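Last updated: Oct 16, 2021

Pandine wants people to hold boxes for us. In September we logged 2,906 two-person grips and 299 ended in a dropped or crushed container. Goltusance, who built the tools, blame the operators. We doubt it.
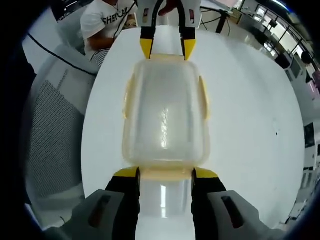
Slipping is the fault we care about – the log calls most of it "user error" and leaves it there. You'll work in pairs at a round table, yellow tips on either end of a clip-lid box, and write down what you feel. We need 11 people, and doubters are welcome. Apply at the Oprea desk.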